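About Strazds

Company Research Work with us Contact

Strazds is a small research company in Coltness. We study how a robot arm can learn to pick up, hold and put away everyday things when it sees them only from its own wrist. We are seven people in one workshop on the second floor, above a store that sells lamps. The company began as a side project inside Hostent, a firm that makes sorting equipment for parcels, and became separate when it was clear that our questions were too slow for a product department. Hostent still owns a part of us and still asks every spring when we will be finished.

What we work on

Most robots in our field look at the table from above, with a camera fixed on a stand. This gives a good general view, but in the last moment before a grasp the arm itself covers the object. The most important part of the movement is then made almost blind. We wanted to know how far one can go with the opposite choice, where the camera is on the wrist and there is no other camera.

The view from the wrist is difficult in its own way. The fingers are always in it. An object which was small a moment ago suddenly fills everything, and the rest of the table is lost. Shiny surfaces give strong highlights at short distance. Many people told us in the first year that such pictures contain too little information for learning. We understood this opinion, and for some months we shared it.

The Flirnden method

Our method is called Flirnden, after the street where we rented our first room. A person guides the arm through a task, and the wrist camera records. Later the recording is divided at the points where the fingers begin to close or begin to open. We call the short part before each point an approach. The approaches are learned separately from the long movements between them, and they receive more weight.

The reason is simple. If the arm travels from one side of the table to the other by a slightly different path, no harm is done. If it closes the fingers one finger width too early, the task is lost. In ordinary training both mistakes count nearly the same, and since the long movements have many more pictures than the approaches, the model becomes very good at traveling.

The second part of the method is about the order of the recordings. We do not record one task until it is perfect and then go to the next one. We change the objects and their places after every 30 recordings, also when the operator would like to continue. This is less comfortable for the person, who has just found a good rhythm, but the model learns fewer bad habits about where things usually are.

What we found

Our present collection has 3000 recordings with 52 kinds of objects. We train one model with the approaches weighted and one without, with everything else the same, and we compare them on arrangements that neither of them has met. The weighted model closes on the right place more often with narrow objects, such as handles, clips and tubes. With large boxes and soft cloth we see no difference that we would defend in front of a reviewer.

There is also a negative result that we like to mention early, as visitors ask for it. We expected that glittering surfaces would be the most difficult. They were not. Plain dark objects in front of dark fingers gave us much more trouble, and the method in its present form does not solve this. We tried to change the exposure, and it helped the black things and made the pale ones worse.

On the table

A large part of our tests is done with small stage and toy equipment. It has round heads, thin necks, stands and clips in many finishes, and it is not expensive to replace.
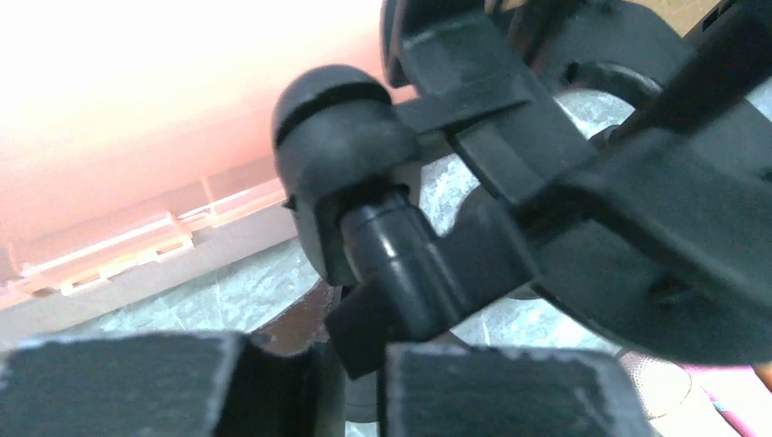

The gripper at work, close to the marbled tabletop. 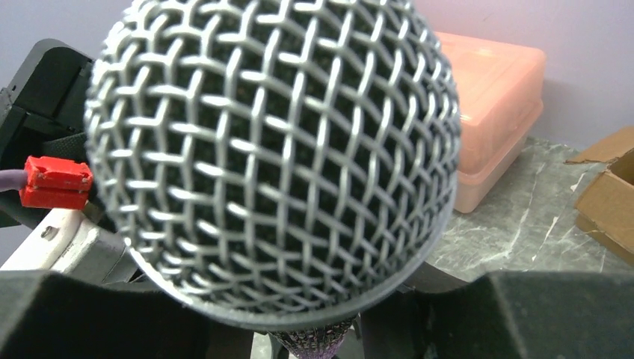
A microphone held just below the grille. 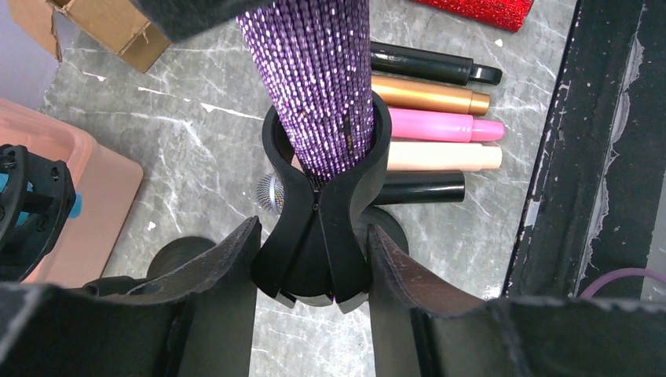 One finger on each side of the clip.

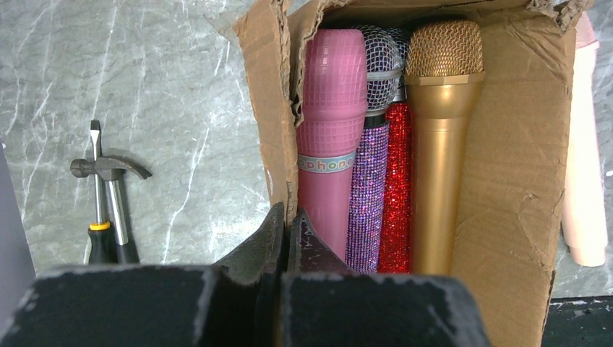
Microphones standing side by side in a cardboard box.

We count a grasp as correct only when the object is still in the fingers after the arm has lifted it and turned the wrist once. An earlier rule accepted every grasp in which the fingers stopped on something, and our numbers from that time look better than they should. We have marked them on the research page and we ask other groups not to quote them.

How we work

The person who records a task does not judge the tests of the same task. Judging is done by a colleague who does not know which model was running. For a group of our size this makes the calendar complicated, and in November, when half of the workshop has a cold, it can stop the tests completely.

We write a report for each study, also for studies without a useful result. The reports are in English and we try to keep them short. Recordings can be requested by universities and schools without a fee. Companies pay for the copying and for the time of the person who answers their questions.

Visits

Visitors are welcome in the afternoon, after two o'clock, when the recording work is usually finished. Please write to us first through the contact page and tell us how many you are. The elevator is narrow, and the entrance is on the courtyard side.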